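Budget for a two-arm home robot: what have I missed?

Graziella Sala
I'm pricing up a two-arm robot for kitchen jobs — tables, fridge, freezer doors. I've put 346 a month aside for the lease.
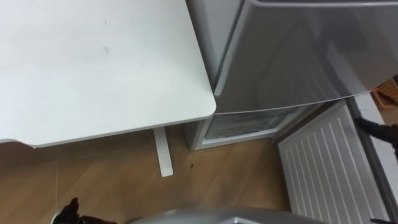
Should I pay for spare gripper fingers up front?

Get one spare set with the first order and budget for more in August.

Thomas Bianchini
I'd agree with that. We keep 100 a month back for repairs at Inbridge and I've been glad of it. Ask for a delivery price too!

Leonardo Melis
Lease, don't buy. My view anyway.

Related
Kakus or Detora for a small flat?
Second-hand arms under warranty

Contact us | © Bangash Help | Back to top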